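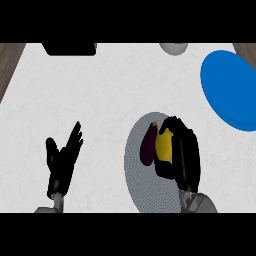
Home > Reviews > Kit > Automation

Filed under: Hands-on, Kitchen robots, Open days

Print this page | E-mail to a friend

Mikano two-hand kitchen kit, simulator and all – open day review

Quick one, typed up on the train, so forgive the spelling. Went to the Dralard open day in October to see the Mikano. Two arms, two hands, a tablet to drive it and the simulator that comes with it. Three out of five from me. Might be a four by spring.

Got there at ten. Coffee good, parking dreadful. 153 of us on the sign-in sheet and one small demo room, so a lot of standing on tiptoe. If you go to the next one, book the early slot.

Amber Wainwright ran the morning. Knows her stuff, talks fast, didn't mind being interrupted. Most of her session was in the simulator, up on the big screen – marble worktop, blue plate, a round grey mat with an aubergine and a banana to deal with. Simple stuff. I'd have liked something nastier. A bag of flour, say, or a wet lettuce.

The simulator is the best bit of the package. Looks decent, marble a touch too clean, who cares. You set a task up on screen, try it, change it, try again, and no fruit gets harmed. Amber says they ran the fruit and veg set 1,000 times before letting the real arms near a kitchen. Fine by me. Menus are a mess though. Took her three goes to find the reset and she works there.

What I wanted to know was how the hands cope with things sitting close together. My own kitchen is all things sitting close together. 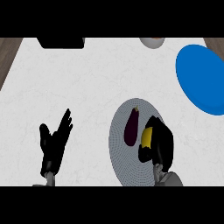

So, grip. Fingers curl round from above, thumb comes in underneath, and the aubergine next door has a bit of gap to itself. I liked that. The cheap two-prong grippers I've tried need far more elbow room. On the other hand these are big hands. Bulky. For a banana, ok. For a radish or a clove of garlic I have my doubts, and when I asked I got "we're working on it", twice.

Second grumble. One hand doing the holding and the other just open in mid-air over the worktop. You pay for both! Yesenia Marulanda, who looks after the training side, said two-handed jobs (hold the bowl, stir the bowl) come with the next update. No date given. I did ask.

Then ten minutes each on the tablet. Controls lag slightly, or I do. Got the hang of turning the wrist, never got the hang of closing the fingers gently. The man before me was brilliant at it, annoyingly.

Also had a look at the Raju, which is the cheaper one-armed version on the next bench. Same tablet, same software, 445 a month to rent against rather more for the Mikano (price "on application", always a bad sign). Honest view, a school or a college kitchen could start with the Raju and not miss much until that update lands.

Support is through Cirkolach, who do the installing as well. Their stand had one leaflet and a bowl of mints. I asked about call-out times and was told it depends where you are. Pressed a bit, got version 2 of the same answer. Would want that in writing before signing anyhting.

Good: the simulator, the grip on middling-sized food, staff who answer most things straight.

Not so good: menus, size of the hands, second hand not earning its keep yet, vague on price and vague on repairs.

Noise, since someone always asks – couldn't judge it, room too full. Cleaning, the hands are meant to take a glove, didn't see one on the day. Left at half one with a tote bag and a headache. They're doing another open day once the update is out and I've put my name down, will add a note underneath if anyhing changes.

Print this page | E-mail to a friend

Previous review | Next review | All reviews | Back to top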